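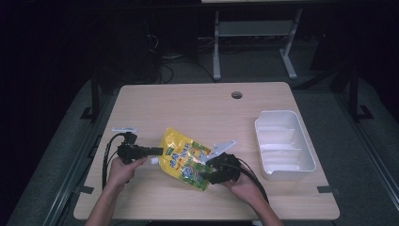
Zaki 2.0 released with new grasp planner

26/03/2026

Lirkia has released version 2.0 of Zaki, its open control software for two-armed handling. The main change is a new planner for soft packaging such as pouches, sachets and part-filled bags.

Earlier versions treated every item as a rigid box. That worked for cartons and trays, but the planner often closed the fingers too far on a pouch or let it fold out of the grip. Version 2.0 estimates how far the item will give and updates the finger positions as they close. Both hands now share one plan, so a change on the left is passed to the right within the same control cycle.

The planner was trained on 1643 demonstrations recorded by people using hand-held grippers at Lirkia's Nendthorpe site. A further 300 were kept back for testing. Lirkia says the software chose a workable grasp in 83 per cent of the test cases. Clear film and very shiny foil remain the weakest areas, and the release notes advise users to keep speed limits low with both.

The perception module has been rewritten as well. It now runs as a separate process and can be restarted without stopping the arms. Log files are smaller, and the replay tool can step through a recording one frame at a time.

Sites running version 1 will need to convert their calibration files before they upgrade. A script is included, but it does not handle files made before last November, and those cells must be calibrated again.

Wiltska, which packs mixed snack orders, has been using a test build on one line and plans to move two more over this spring. The code and documentation can be downloaded from the Zaki project page. The training recordings will follow in a separate release.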